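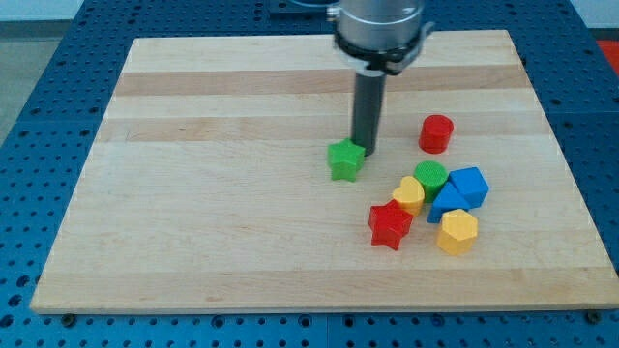 4.2 What the table asks of people

The packing room at Purkden had been told to expect a robot, and the operators had pictured something larger. The practice station in Figure 3 has an arm with a single gray rod at the end of it, a blue table full of holes, and a wooden board carrying stars, cylinders, a heart and a few other shapes in red, yellow, green and blue. The rod does not pick anything up. It pushes. One packer, on first meeting it, asked when the rest would be delivered.

Purkden packs wooden learning sets for preschools. Before the Pletus cell was installed in November, arranging the pieces for packing was done by hand, standing up, at a speed that management described as variable and the packers described as fine. The cell was meant to take over arranging and leave people with "exceptions." We observed 71 hours of work at the station and interviewed 17 employees, several of whom had by then developed views on the word "exceptions."

The first change was in who touched what. Under the old arrangement a packer who saw a star lying too close to a heart moved the star. Under the new one she waited for the arm to move it, then logged whether it had. Operators found this harder than the original job. In our notes the most common physical gesture at the station is a hand starting toward the board and going back to a pocket. Kauko Keskinen, the shift lead, kept his in his apron and called this his certification.

The second change concerned the reset. Each practice run ends with the pieces in some arrangement, and someone must spread them out again before the next. A layout like the one in Figure 3, with most of the shapes gathered to one side and the left half of the board bare, was known in the room as "a Tuesday" on every day of the week. The integrator's manual gives resetting one line. It took up more of the operators' time than any other activity we coded, and no job title at Purkden mentions it. When we raised this in a feedback session, a manager said that resetting would be automated in the next phase. A packer asked who would reset that.

Third, the work acquired a vocabulary. The training package, bought from Skilbridge, taught operators to speak of contacts, approaches and recoveries. Within a month they were using these words about each other. A colleague back from sick leave was "recovered." A supervisor who hovered near the table without saying anything was "on approach," a usage that the rod, which spends much of its day just above the wood beside some block or other, made easy to remember.

We do not want to make the packing room sound unhappy. Backs and shoulders were mentioned often, and favorably. Two older packers who had planned to leave stayed on, one because she no longer had to lean over a bench and one because she wanted to see how it came out. The log held 123 stoppages by the end of our visits, and the same two packers resolved more of them than the maintenance team did, typically before maintenance had found its shoes.

Their pay grade did not follow. Bensaid, the consultancy that had written the business case, classed station operators as "monitoring staff" and placed them 3 steps below the technicians whose calls they had made unnecessary. The reasoning was that monitoring requires no manual skill. Operators agreed that it required them not to use any, and asked whether there was an allowance for that. Section 4.3 takes up the grading dispute, which was still open when we left.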